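### 3.2 Clearing the worktops

What pleased us most in the Hustari kitchens was how much people cared about a clear surface. Of the 46 households we visited, many wiped and cleared the worktop before they unpacked any shopping, and several did it again before cooking (Soomro and Wako kept separate notes on this, and they agree wonderfully well). Bare space was talked about with real warmth! One cook in Zinatville called it "room to think". We coded each tidying session in five stages, from first sorting to final wipe, and the fourth, putting things back, took the longest in nearly every home. A pale grey background with nothing held is shown in Figure 3.

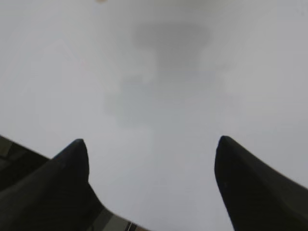 **Figure 3.** Open black gripper fingers, nothing held between them.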